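Home Diary Older entries Links Contact

17/11/2020

Did the refresher today. Two years since the last one and the card in my wallet had gone soft and gray at the corners, so I suppose it was time. The course is run out of the old Reinholz building now, upstairs, and you fill in a form on your phone before they let you past the door. I filled it in twice. The first one vanished.

I went in with a bad attitude and I'll admit that. My complaint about these courses is that they send people home feeling capable, and feeling capable is cheap. I felt capable after the last one. Then in the spring the man at the bus stop in Erkham went down on one knee and I stood there trying to remember which letter came first. A woman with shopping bags got to him before I did. He was fine, he'd skipped breakfast, but I've thought about those few seconds more than I'd like.

The instructor was Zinhle Baloyi, who used to work on ambulances and talks fast. I liked her more than I expected to. She skipped the slideshow after a few minutes and had us down on the floor. Everybody got their own manikin this year and no rescue breaths, only compressions, on account of the virus. I asked if that meant the breaths had never mattered much. She said no, it meant that today we were practicing compressions. Fair enough, but I'd have liked a longer answer.

Compressions are hard work in a mask. I had forgotten how far down you have to push. The manikin clicks when you get it right, and I got quite a lot of silence. My wrists hurt as I write this.
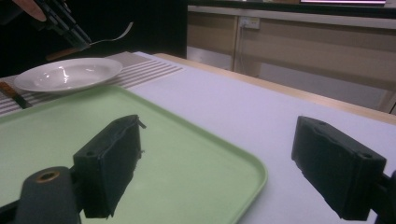
After the break we did bandages and bleeding. I can do a decent pressure bandage, always could, and I was pleased with myself until she had us do it again with the lights off. Mine slid down to the elbow of the fellow I was paired with. He was very polite about it.

Then came the sales part. There's always a sales part. Nusico has an app that is supposed to talk you through an emergency, and there was a leaflet on every chair. It costs 27 a year, or 66 for a family, and for 149 they throw in a kit in a zip bag. I looked through the kit they were passing around. Gauze, tape, gloves, scissors that would struggle with a paper napkin. I could put the same thing together at the drugstore and have money left for lunch. As for the app, I can't see myself typing in a password while somebody bleeds on the kitchen floor. Zinhle didn't push it, I'll give her that. She read the leaflet out in the voice of someone reading a parking notice and told us to call for help first whatever was on our phones.

We got our cards at the end. All six of us passed, including me with my silent manikin, and that bothers me. What would a person have to do to fail? I asked the fellow with the slipping bandage and he said he thought you'd have to leave early.

Drove home through Wenthorpe in the rain. Took the kit out of the trunk to check it, and the gloves have stuck together and the antiseptic wipes are dry as paper. Need new ones. Also need to ask whether the defibrillator at the library can be reached when the library is shut, as I've walked past it for years and never looked.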